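**Ticket 2803 – Skater profile pages: wrong partner and duplicate season results after merge**

Component: athlete biographies, ice dance and pairs
Reported by: Lieselotte Schmieder
Assigned to: Olga Cabral
Priority: medium
Status: resolved, one follow-up open

**Report**

The public profile for ice dancer Lola Grirkuditz lists her current partner as "Cabral" with no first name and no link. The correct partner is Plenlow. The results table on the same page shows each event from the last two seasons twice, with different placements in two of the rows. The junior section looks fine. Clearing the browser cache makes no difference.

Expected: one row per event, partner shown as Plenlow with a link to his profile.

**Checks, first pass**

1. Loaded the page logged out and in a second browser. Same output.
2. Pulled the raw record. The partner field holds free text, not an athlete ID. The text matches the surname on the account that last saved the record, which is mine.
3. Compared the row count in the results table with the source sheet. The sheet has 38 rows for this skater. The page renders more than that, and the extra rows all carry the import tag from the December merge.
4. Opened profiles for other ice dancers in the same training group. 8 show the same partner problem. Singles skaters are not affected.

The edit form has a "partner" box and an "editor" box next to each other. When the merge script ran, it read the columns by position. The source sheet had gained a "coach" column, so everything to the right moved over by one. The editor surname landed in the partner field.

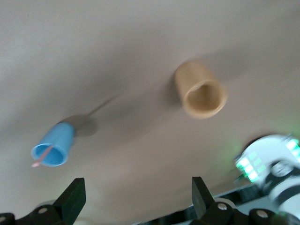
Singles records have no partner column in their template, so the shift never reached a field that is shown on the page. The editor name went into a hidden notes field there. It still needs to be cleaned out but is not urgent.

The duplicate rows have a separate cause. The import matches events on name plus season. Older rows use the short event name and the new sheet uses the long one, including the sponsor. The script found no match and added the row again. The two conflicting placements come from the sheet giving the free dance placement where the page uses the overall placement.

**Fix**

- Changed the import to read columns by header. It now stops with an error if a required header is missing.
- Partner field accepts an athlete ID only. Free text is rejected on save.
- Added event aliases so short and long names resolve to the same event.
- Removed rows with the December import tag where an older row existed. Kept the overall placement in both conflicts.
- Re-ran the partner lookup for the affected ice dancers.

Ran the import 3 times on the staging copy with the same sheet. No new rows after the first run. Deployed at 4:15 p.m.

**Reporter reply**

Partner name and link are right on the Grirkuditz page. Results match my printout. One remaining item – the paragraph on her early career still says she "skated with Cabral until moving up to senior." Her junior partner was someone else, and the name is correct in the junior table.

– L. Schmieder

**Response**

Confirmed. The career paragraph is generated once, when the partner field changes, and then stored as plain text. Fixing the field did not rebuild it. Rebuilt it by hand for this profile and for the other affected ice dancers. Spouse, hometown and education lines come from a different template and were not touched by the merge.

Search previews may show the old text until the index refreshes overnight. There is no need to report those again unless they are still wrong tomorrow.

**Open**

- Clear editor names from the hidden notes field on singles profiles.
- Rebuild stored paragraphs automatically when a partner ID is corrected. Moved to its own ticket, assigned to O. Cabral.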